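Chapter 7
Varying the Background: Visual Robustness in Two-Arm Manipulation

Contents of this chapter
7.1 The problem
7.2 The Hirkura enclosure
7.3 Collecting demonstrations under changed surfaces
7.4 Training and held-out sets
7.5 Results and their limits
7.6 Exercises and further reading

Before reading this chapter you should be familiar with behavior cloning (Chapter 4) and with the calibration of wrist cameras (Section 5.3).

7.1 The problem

A policy trained from demonstrations learns a mapping from what the cameras see to what the joints should do next. Nothing in the training loss tells the policy which parts of the camera view matter. If every demonstration of a task is recorded against the same gray wall and the same gray table, the gray is part of the input every time, and the network is free to rely on it. The reliance stays hidden as long as testing is done at the same station. It appears when the station is moved, when the table is replaced, or when a curtain is left open.

The usual name for this is background overfitting. It is a special case of the shortcut problem treated in Section 4.6. What makes it worth a chapter is that it can be controlled by hand. Lighting drifts and camera mounts loosen on their own schedule, but a wall covering stays as it is until a person changes it. An experimenter can therefore treat the background as a variable and set it.

Two approaches are in common use. The first alters the recorded images by computer after collection, replacing the pixels behind the arms with other textures. It is cheap, and it produces as many versions as desired. Its weakness lies at the borders: cables, wire mesh, thin rails and leaves are hard to separate cleanly from what is behind them, and the network may learn the errors of the separation. The second approach changes the real surfaces and records real demonstrations in front of them. It costs operator time. In return, shadows, reflections and partly hidden objects come out correctly, and no masking step is needed.

This chapter follows the second approach, using the study by Jitaru and Antoniadis as the main worked case. The study is referred to throughout as the Hirkura study, after the enclosure in which it was carried out.

7.2 The Hirkura enclosure

The enclosure is a small cell framed in aluminum extrusion, with two arms fixed to carriage plates on a common rail at the front. Each arm has a gripper and its own wrist camera. A further fixed camera views the workspace. The walls and floor take printed coverings, which can be changed between sessions without disturbing the rail or the arms. Keeping the arms in place matters more than it may seem. If they had to be removed for each change, every new covering would also bring a small change in calibration, and the two effects could not be told apart in the results.

The coverings were chosen by Kaufmann, who sorted them by how strongly they compete with the objects of the task. A plain covering competes very little. A fine line pattern produces many weak edges. A large printed motif in strong color is the hardest grade, as its shapes can be similar in size to the objects being handled. Walls and floor were graded separately, so a strong wall may be combined with a weak floor.

The household task set, called Gaillard in the original report, uses ordinary goods: bags, baskets, planters, small furniture. Soft packages were included on purpose. A bag changes its outline when it is gripped, so its shape is a poor guide to its identity, and the policy is pushed toward color and print. A patterned wall makes those cues less reliable too.
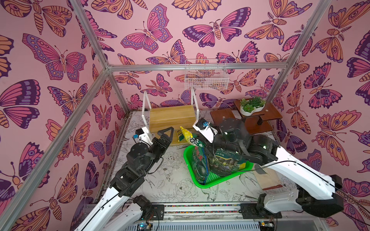

Why not leave the walls plain and add the patterns later by computer?
Added patterns do not cast or receive light the way a real surface does, and the masking step tends to fail along thin parts such as cables and mesh. The real coverings avoid both faults at the price of longer collection. Section 7.5 compares the two methods on the same tasks.

7.3 Collecting demonstrations under changed surfaces

The study used 21 combinations of wall and floor covering. Operators recorded 144 demonstrations under each training combination and moved to the next only when the set was complete. Markos Panagiotou, who ran the sessions, noted two practical points that later groups have confirmed.

First, operators change their behavior with the background. Against a busy surface they move more slowly on approach and tend to pause before closing the gripper. A policy trained on such data inherits the pauses. If slow demonstrations occur only with strong patterns, then speed becomes linked to pattern, and a new shortcut has been introduced by the effort to remove an old one. The remedy used in the study was to have each operator practice a task under a given covering until completion times settled, and to discard the practice runs.

Second, object placement must be drawn at random anew for every covering. When a covering has a visible motif, operators unknowingly use it as a ruler and set objects down on the same flower or the same line. Start positions were therefore generated by a program, named Tristen, and read out to the operator.

Demonstrations in which an object was dropped and picked up again were kept and labeled. Those in which an arm touched a wall were removed, as contact could shift the covering.

7.4 Training and held-out sets

Combinations were assigned to training or test as whole units. Splitting by demonstration would place the same wall in both sets and would measure only memory of that wall. This rule is simple and is often broken. The reader should check for it before accepting any reported figure on background robustness.

Each policy was trained with a fixed budget of 2000 demonstrations, whatever the number of coverings they came from. Holding the budget constant separates the effect of variety from the effect of quantity. Mercado later repeated the comparison on a second cell, Prirov, with different arms and the same budget rule. His results are taken up at the end of Section 7.5, together with the cases in which added variety lowered performance on the plain background.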